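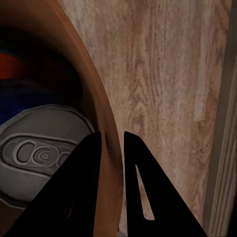

Posted by tollari_bakes, September 25, 2023

Can I feed my sourdough starter straight from the fridge? It's been in there 13 days and I'm dying to make a loaf!

jetitz
Yes, go for it! Stir it, throw most away, then feed it equal flour and water (I use 20 g of each). Leave it somewhere warm and feed again once it's bubbly. You'll love the smell!
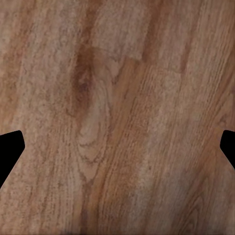
Reply from bukholm
Mine needed two feeds. Rye flour really wakes it up, and I use 300 g of strong white for the loaf itself. Good luck!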